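Ticket: Block set, maple sorting board - pieces sticking and board rocking
Product line: Wullavura shape blocks, with planked board
Reported by: Areti Vlachopoulos
Handled by: Skomilar product support
Status: Closed

Reported problem

Customer bought the set in June for a play corner. Two complaints. The board rocks when it is laid on a flat surface, and the painted blocks leave color on it, mainly the red ones. Customer asks whether the board is defective and whether the marks can be removed without refinishing.

Entry 1

Asked for the floor or table type, how the board is stored, and what it is cleaned with. Reply: laid on a laminate table, stored upright behind a radiator cover, wiped with a wet kitchen cloth after use.

Storage is the likely cause of the rocking. A planked board dries faster on the side facing the heat and cups toward it. The seams are usually the first place it shows. Asked customer to lay a straightedge across the planks, perpendicular to the seams, and measure the largest gap.

Entry 2

Gap reported as 2 mm at the center. No open seams, no glue failure. This is within what can be recovered at home.

Instructions sent:
- Lay the board flat, hollow side down, away from the radiator.
- Load it evenly with books. Leave it for a week.
- Turn it over and measure again.
- Do not wet one face to pull it straight. It works for a day and then goes the other way.

Entry 3

Gap no longer measurable. Board sits flat. Customer to store it flat from now on, or upright with air on both faces.

Entry 4 - color transfer

Rub test requested: white cloth, dry, 40 strokes on the underside of the red cylinder, then the same with a damp cloth. Dry cloth clean. Damp cloth slightly pink. Same test on the yellow heart and a blue cube, both clean.

Color moves only when the block is damp, and the board was being put away wet. Marks are on the surface of the oil finish. Advised a light pass with 200 grit along the grain, marked spots only, then a thin coat of board oil, wiped off after ten minutes. Red pieces to be cleaned with a dry cloth.

Customer asked if the star and the cylinder could be sealed with clear varnish. Not recommended - varnish over this paint stays tacky and the blocks stick to each other when stacked.

Entry 5

Marks gone except for one faint ring. Customer satisfied, no replacement needed. Closing.

Recent tickets

Lollar peg rack, loose dowel
Wullavura shape blocks, missing triangular prism
Skomilar board oil, cloudy after storage
Vlachopoulos, Areti - change of delivery address
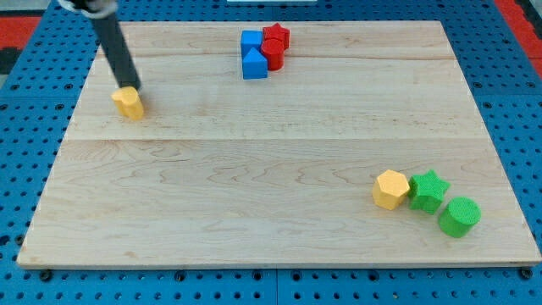

How long should the oil dry before the blocks go back on the board?

Leave it overnight, flat and uncovered, and wipe off anything that still feels greasy in the morning.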